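Farna Household Sim Set: Data Card

Status: second release, still on probation
Maintainer: Quentin Vidal
Scene work and replay checks: Chalerm Sriwong

What you are downloading

Farna is a set of simulated teleoperation episodes from a two-armed mobile robot in furnished home interiors. There are 558 episodes across 27 room layouts and 15 task instructions. Each episode holds rendered views, joint positions for both arms, gripper openings, base motion, the commands that were sent, and one line of English saying what the operator was asked to do.

We built it to find out whether cheap simulated examples would help a policy that was already trained on real ones. Our answer so far is "a little, sometimes, and less than the people who sell simulators told us." Read the rest of this card before you put Farna in a training mix. Most of the complaints we got about the first release were fair.

How the episodes were gathered

Operators drove the robot through a pair of hand controllers and watched the render from the robot's own viewpoint. That choice matters. It means they had the same poor view the policy gets, with both forearms in the way and no look behind the body. Some projects let the operator fly a free camera around the room, then train the policy on the head view. We think that teaches a model to act on things it can't see, and we didn't do it.

The robot is stiff and wide. Passing a door takes more attention than picking up most objects, and operators said so. Much of what you will see in the approach segments looks like this, grippers open and empty, with a doorway ahead and a dark door standing open next to it:

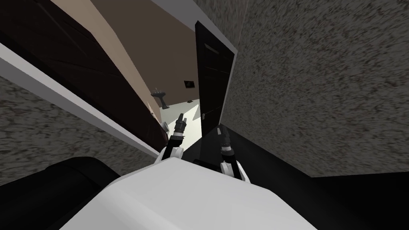 Camera pose

Views are not leveled. The horizon can lean a long way over, and floors and walls then run on the diagonal. The camera pose is stored for every time step, so you can rotate the views yourself. We tried that and dropped it. Rotation threw away the corners, and the gain on our door tasks was too small to tell from a lucky seed. If you find otherwise, send us the runs and the seeds, please, and not only the best one.

Do not mix Farna with upright data and expect the model to sort it out. One group at Rundach did this with the first release and got a policy that drifted sideways. We repeated their setup and got the same drift.

Rooms and objects

Layouts came from the Mondham interior pack, which we licensed and then edited. Surfaces are swapped from a fixed pool, and the pool is small. Speckled stone turns up on walls as well as counters. Black furniture is common. A model can learn to name the layout from the texture alone, and ours did, so split by layout and never by episode. The split files in the archive already do this, with 11 layouts held out.

Objects are placed by script. The script checks that an object doesn't intersect a wall. It does not check that the object is resting on anything, and gravity is off until the first contact. You will therefore meet things that hang in the air, such as the gray tool near the beige wall in this view:

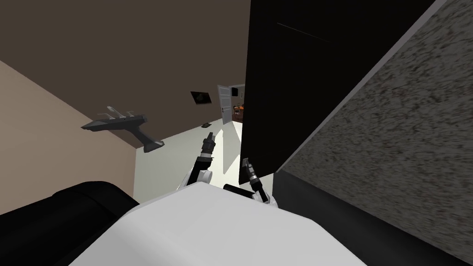

Chalerm Sriwong wants every episode with an unsupported object removed. Quentin Vidal wants them kept and flagged, on the grounds that deleting them would also delete a good share of the long navigation segments. For now they stay in, and the field "support_ok" is set to false. Filter on it if your task has anything to do with picking, stacking or judging where an object will end up. We would.

Labels

The instruction line was written before the episode was driven. It records what was asked, and it may not match what the operator did. A separate field, "outcome", takes one of three values: done, partial, abandoned. Outcomes were set by the operator and then checked by a second person on replay. Where the two disagreed we kept the stricter value.

Abandoned episodes are included. Please don't train on them as if they were demonstrations. The loader skips them by default, but only if you use our loader.

Known problems

– Door hinges have no friction. Doors move at a touch and keep moving. Any pulling skill learned here should be treated as untested.
– Gripper contact is too forgiving. Grasps hold at angles where a real finger would slip.
– Lighting is bright and flat on pale floors, to the point where edges wash out. Depth, if you render it again, is fine.
– Base commands lag the arm commands by one step in the oldest layouts. The index lists which ones.
– All operators were right-handed, and the left arm does less of the work than it should.

What we would not claim

We have no evidence that a policy trained on Farna alone works on hardware. We tried once, in the Saengthong test flat, in November. The robot reached for the door handle, closed its gripper short of it, and went on as though it had the handle. That is one trial, and we report it as one trial – but we haven't seen anything since that makes us want to drop the warning.

Mixed with real episodes, Farna helped on finding doorways and made no clear difference on grasping. The training logs are in the archive, including the runs that went badly.

Reporting errors

Open an issue with the episode index and the time step. A report that says "the physics looks off" can't be acted on. Corrections go into the next release, and the old files stay available so that earlier results can be repeated.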